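Clivum Grain Claims Data, release 2

Summary

Clivum is a table of claims filed against grain elevators and licensed grain dealers after a license was suspended or surrendered. Each row is one claim by one producer against one facility. The release holds 3,629 rows. It was put together by the Droltano project from public claim registers and court dockets, and is meant for work on payout timing, bond coverage and the gap between claimed and allowed amounts.

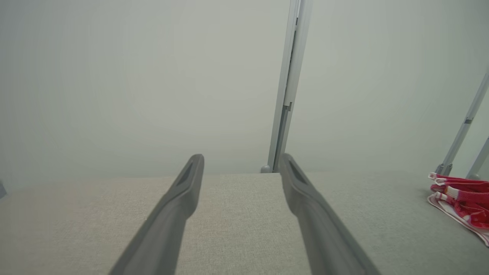 Photo: Droltano project

Files

claims.csv – one row per claim
facilities.csv – one row per facility, joined on facility_id
codes.txt – values used in status, crop and basis

All files are UTF-8, comma separated, with a header row. Empty cells mean the source gave no value. A zero is a real zero.

Main fields in claims.csv

claim_id: assigned by us, stable across releases
facility_id: key to facilities.csv
crop: corn, soybeans, wheat, rice, sorghum, other
basis: stored, delayed price, cash sale unpaid, check returned
bushels: as claimed
amount_claimed, amount_allowed: US dollars, not adjusted for inflation
filed, decided: dates, year-month-day
status: open, allowed, allowed in part, denied, withdrawn

Processing

Scanned registers were keyed twice and compared with Ciltodau, our matching script. Rows that differed in any money field were checked against the scan by a third reader. Bushel figures given in hundredweight (rice only) were converted at 45 pounds per bushel, and the original value is kept in qty_source. Producer names were dropped and replaced with a hash. A producer with claims at more than one facility keeps the same hash.

Known problems

Some 15 facilities changed owners while claims were open. They appear under the license held at the time of failure, so later payments by a new owner are not linked. The Arnaud register has no decision dates before July of its first year; decided is empty for those rows. In 6 facilities the bond amount was read from a court filing and may leave out riders.

Claims settled in private are missing. Totals by facility should be read as a lower bound.

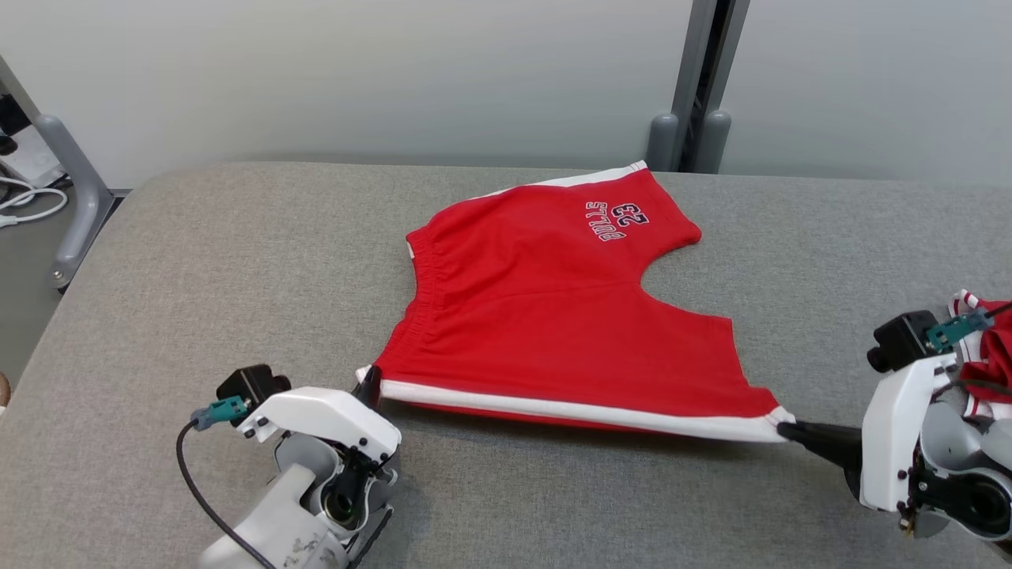
Can the allowed amount be higher than the amount claimed?
It can, in a small number of rows where a claim was amended by letter and the register kept the first figure. These rows have amended set to 1.

Changes from release 1

Added the basis field. Split "grain, mixed" into separate rows where scale tickets allowed it. Fixed a join error that gave two facilities the same bond.

Terms

Free to use and share with credit to Clivum. Do not try to reverse the producer hash.

Last updated 11 Jun 2018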